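I've had the Hadmont mattress topper since June, which feels like long enough to have opinions about it, and boy do I have opinions. I paid $373 for the queen size. That's more than I've ever spent on something that isn't technically a mattress, and I went back and forth on it for ages (my cart emptied itself twice while I was dithering).

Some background, so you know who's talking. I'm a side sleeper, I run warm, and my mattress is old enough that my hip finds the same dip every night. I wanted to get a few more years out of it without buying a new one, and everybody seems to recommend either the Hadmont or the Valtonen. I slept on a Valtonen for a whole vacation once and woke up feeling like I'd been folded, so Hadmont it was!

It comes squashed flat and rolled up in a box that's way heavier than it looks. The instructions say to give it 48 hours to puff up. I gave it one afternoon and slept on it anyway, and the corners were still a little thin that first night, so maybe do as you're told. And yes, there's a smell. Kind of like a new shower curtain. I kept the window open and stopped noticing by the end of the week.

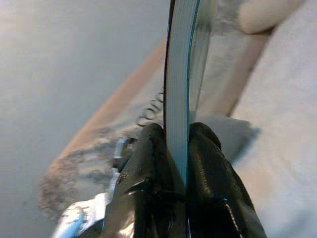 Now the comfort, which I guess is what you came for. It's soft on top and firmer underneath, and my hip stopped complaining pretty much right away. My shoulder took longer to come around. If you sleep on your stomach I think you'd sink too much, and if you like a really hard bed, save your money and skip this one. Getting up in the morning does take a bit more of a push than it used to, especially if you sit right on the edge, where the foam squishes down more than I'd like.

Heat was my big worry. Hadmont says the foam is "open and breezy" and, well, it's foam. On warm nights I could feel it. What helped was switching to a lighter blanket and putting a quilted protector between me and it, instead of the crinkly waterproof one I had before, which made the whole bed feel like a bag of chips.
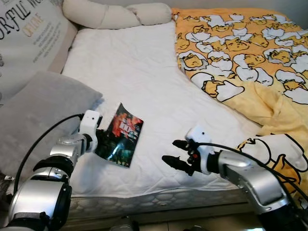 *White quilted protector, braided bolster up by the wall.*

The straps are the weak spot. There's one elastic loop per corner, and they're stretchy in a cheap way. Mine pop off when I change the sheets, and I end up crawling around with my arm stuck under the mattress, saying things. I bought a set of Corkia sheet clips for 17 bucks and those fixed it, but come on, for this price the straps ought to hold.

Also measure before you buy fitted sheets! My old ones were suddenly too shallow and kept creeping up at night, so I had to get deeper ones, and that's another cost I hadn't planned on.
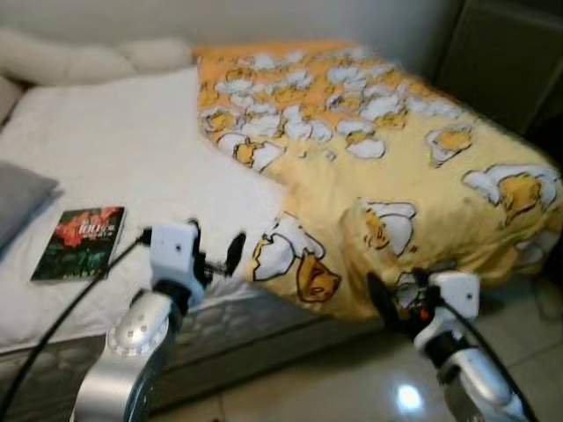 **Can you wash it?**

Only the cover, and only on cold. The foam itself gets spot cleaned with a damp cloth, and you let it air out before putting the bed back together.

I haven't needed to deal with the return policy, but I did email them once to ask about replacement straps. They wrote back the next morning, very friendly, to tell me they don't sell any. So there's that.

Would I buy it again? I would, on sale. I'm giving it 4 out of 5, and that missing point is all straps.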